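Notes for unit 9: why the planner keeps changing its mind

Okay, picking up from perception. You've got a detector that spits out a wrapper pose for every camera update, and a planner that believes every word of it. We're going to fix the second part! I'll use the snack-packet task all the way through, same as in Radek Pešek's lab sheet.
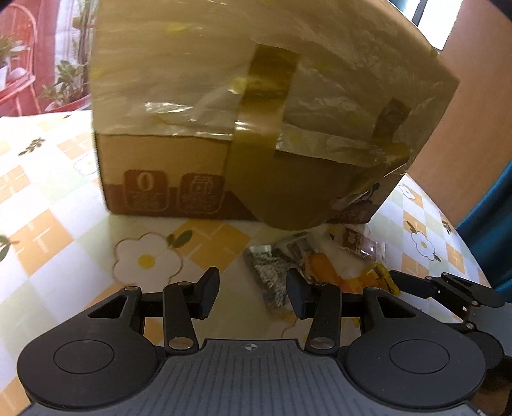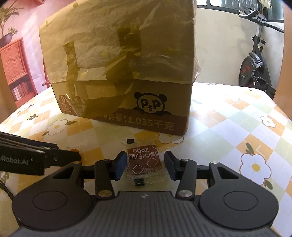

Snack packets, big cardboard box, daisy tablecloth – both views from the gripper side.

Step 1. Score the grasps

Shiny plastic is the trouble. A highlight moves, the pose jumps, and suddenly a different grasp wins. Sample 1000 candidates (I tried 3000, it just got slow) and keep the score of last round's winner next to the new one.

Step 2. Add some stubbornness

Only switch when the new grasp beats the old one by a clear margin. Start with a big margin and shrink it until the fingers stop dithering. Noemi Santoro's plots are in the Nukunetti folder, run 529 is the ugly one – look at it before you start tuning. Bring your margin value to lab.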